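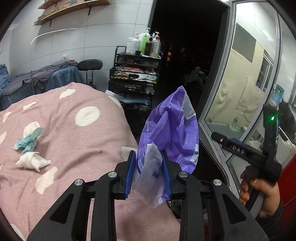
Crumpled purple bag with white print, and two balled-up tissues on a polka-dot blanket.

Drindeck Soft Litter List
README

Drindeck is a word list for light household trash: the wrappers, bags, tissues and bits of packing foam that pile up on beds, chairs and side tables. It holds 500 entries. Each entry has a short name, a material if one is known, a usual state (flat, crumpled, twisted, torn, open) and the place where the item normally ends up.

The list is kept by Truvach and goes with the Pendodcombe room lists, which cover furniture and bedding. The two can be used separately.

What is in the folder

litter.csv: the main list, one item per row
states.csv: the words allowed in the state column
places.csv: bin, recycling, laundry, shelf, ask
changes.txt: edits by release

All files are UTF-8 with commas between fields. Names are lowercase and singular. Empty fields are left empty. Please do not fill them with "none" or "n/a", as the Rafferty import script reads those as real values.

Naming tissues and bags

A tissue is "tissue" in any color. Color goes in the notes field. Two tissues balled up together are still two rows if both can be told apart. A tissue over or in the bin keeps the same name it had on the bed.

Plastic bags are split by whether light comes through. "Bag, clear" covers transparent and translucent ones. "Bag, printed" is for anything with words or logos on it, even when only a few digits of a phone number are readable. Do not try to guess the rest of the number.

"Wrapper" is used when the item plainly went around one product. When in doubt between bag and wrapper, use "bag" and add a question mark in the notes.

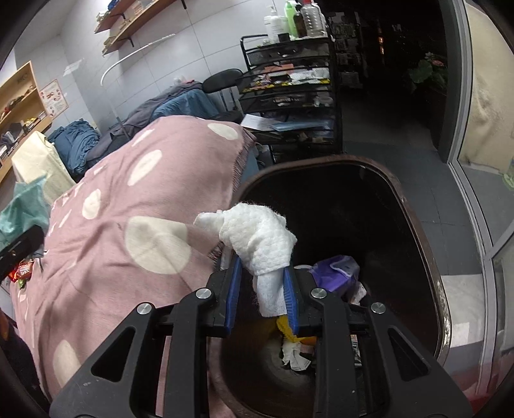
Things that go in the bin

Used tissue, snack wrapper, torn packaging, foam net and crumpled paper all have "bin" as their place. Scraps too small to name go under "scrap, mixed" and get a single row. If a trash bin already has things in it, list only what shows at the top of the heap.

Foam fruit nets

These were added in February after 40 rows came back marked "unknown." A foam fruit net is the stretchy, cup-shaped sleeve sold around a piece of fruit. It can be yellow, orange-red, white or pink. Older rows called it "sock" or "sponge." Both words are now retired.
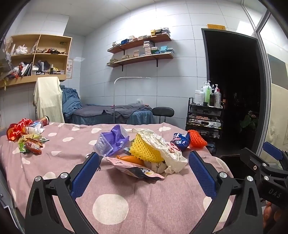
Truvach Lists, vol. 4, no. 4

Bottles and canisters lying on a bed are not litter by default. Set their place to "ask." The same goes for snack bags, which may still be full. Cloth is never litter and belongs in the Pendodcombe lists, along with blankets and towels.

Known gaps

Food scraps and glass are missing. Labels in languages other than English are recorded only as "printed."

Last edited Nov 28, 2022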